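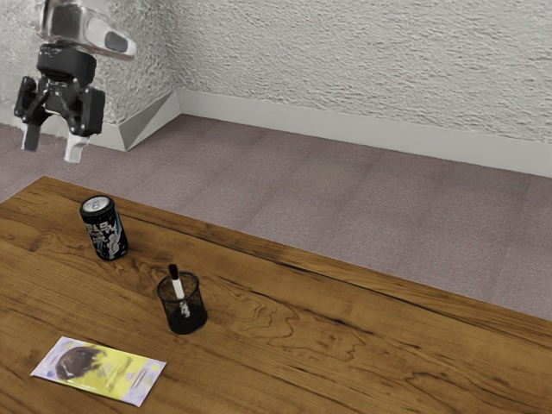
Wandon, a small research group working on robot learning, has published a method that lets an arm train on many versions of the same tabletop job before it ever meets a real table. The method is called Clutik. It begins with a plain simulated room and a few everyday things, and then it changes the starting conditions from one trial to the next. A can, a mesh pen holder with a marker in it and a flat printed card are enough to begin, because the group wanted objects with very different shapes. One is smooth and round, one has thin walls, and one is so flat that a gripper can hardly get under it.

The idea of training in simulation is old. What the group adds is a way to choose the next trial. Many teams change everything at random and hope that the arm will see enough cases. Clutik looks at the trials where the arm was least sure of its next movement, and it makes more trials close to those. If the arm hesitates when an object stands near the edge of the table, then more objects will be placed near the edge.
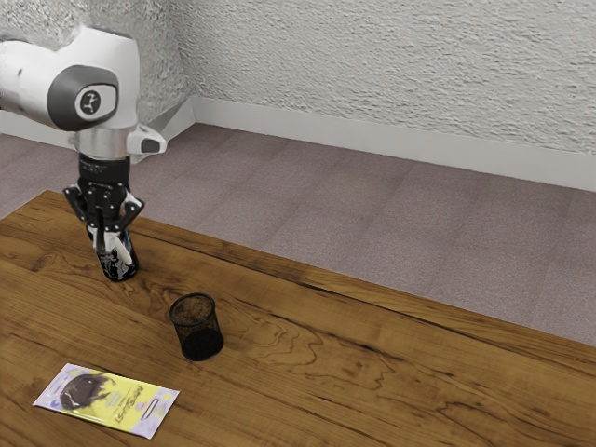 In the report, the group compares this with random choice on the same set of tasks. Both versions got 871 practice trials and the same computing time. After that, each was tested on 30 new arrangements that it had not met before. The version with Clutik failed on 3 of them, and the random version failed on 7. The authors write that this is a small test and that they do not want to claim too much from it.

They also explain how the uncertainty is measured. The control program proposes several possible movements at each moment, and the method checks how far these movements are from each other. When they are close together, the arm is treated as confident. When they spread out, the trial is saved and used as a starting point for new ones. No person has to mark the difficult cases by hand, so a set of trials can run through the night — the group usually starts one on Sunday evening.
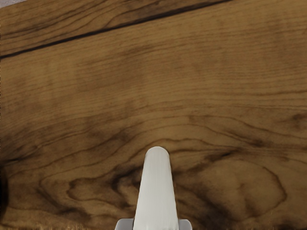 The weak side of the method is contact. Simulated fingers do not bend and slip in the same way as real ones, and a movement which looks safe on the screen can push an object away in the laboratory. For this reason the report gives no results from a real arm. The group plans to repeat the test on hardware together with Quintero, a workshop that builds grippers, and hopes to have first numbers in November. 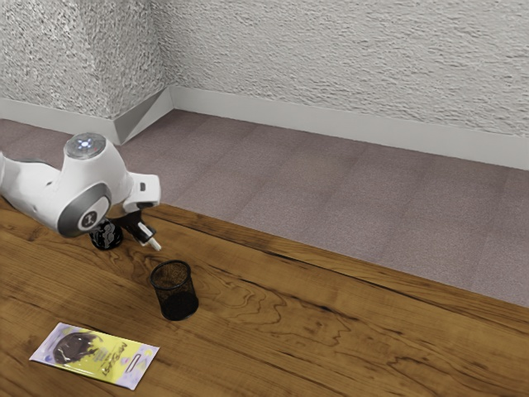 Plurkard, commenting under the report, finds the result useful but asks for a harder comparison. Random choice is an easy opponent, the comment says, and a simple list of difficult positions written by an engineer could perhaps do just as well. It also asks what happens when the arm is confident and wrong, as such trials would never be saved by this method.

Wandon has replied that a test against a handwritten list is being prepared. The code for choosing the trials is already open to download, and the room and object files will follow.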